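Erkis open day, July: chopsticks, spoons and a lot of counting

I went to the Erkis open day expecting a sales pitch, and for the first hour I got one. Coffee in the foyer, a film with strings on it, a man from Melitz (they put up part of the money) telling us that household robots were held back only by a lack of examples. I have heard that sentence in one form or another for years. The missing thing used to be cheaper arms, and before that it was better cameras.

The second half was more use to me. Raelene Ngata runs the collecting side and she took four of us through how a day's work is put together. Erkis doesn't drive a robot to get its examples. People carry the grippers by hand, in ordinary homes, and do a chore over and over while the camera on the tool records it. The chore she had picked for us was table utensils. Pick one up, bring it to the holder, let go, start again. The recordings go into a model they call Lei, which is meant to learn the movement from them.
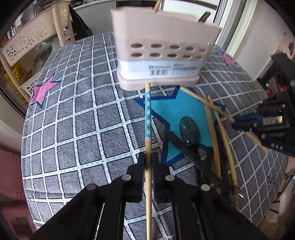
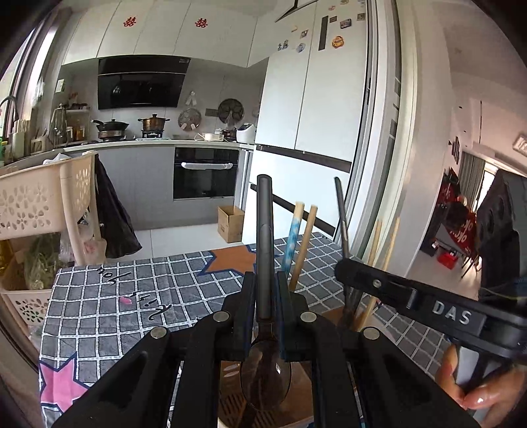
Utensil task, from the gripper's own camera: a chopstick in the first, a spoon in the second.

Ngata was straight about the dull parts. A full session is 89 attempts, and the collector marks each one as kept or thrown away before moving to the next. I asked who checks the marking. A second person looks through a sample, she said, but she wouldn't tell me how large a sample. I asked again over lunch and got the same answer with a sandwich in front of it.

My main doubt is about variety. A patterned tablecloth and a real kitchen are a fair step up from the bare white bench I was shown at Hedent last year, and I'll give them that. But a person repeating one chore at one table gets into a groove. The hand comes in from the same side, the wrist turns the same way, and the fumbles get thrown out. I'd like to know what Lei does when a spoon lands under something, or when the holder is already full. Ngata said they now ask collectors to keep recoveries in — drop it, pick it up again, carry on — and that this rule came in 3 months ago. Everything older was cleaned the other way. She didn't say whether they would redo it.

We did not see Lei put anything away. There was a video, sped up, and when someone asked for it at normal speed the laptop had to go off to another room. I would have traded the whole foyer film for 2 minutes of a robot being slow and clumsy in front of us.

I had a go with one of the grippers before leaving. It is harder on the forearm than it looks, and I was worse with the chopsticks than with the spoon. My attempts were not kept.

Parking is at the back, signed from the roundabout. They plan another open day in the spring and the list for it is already open at the front desk.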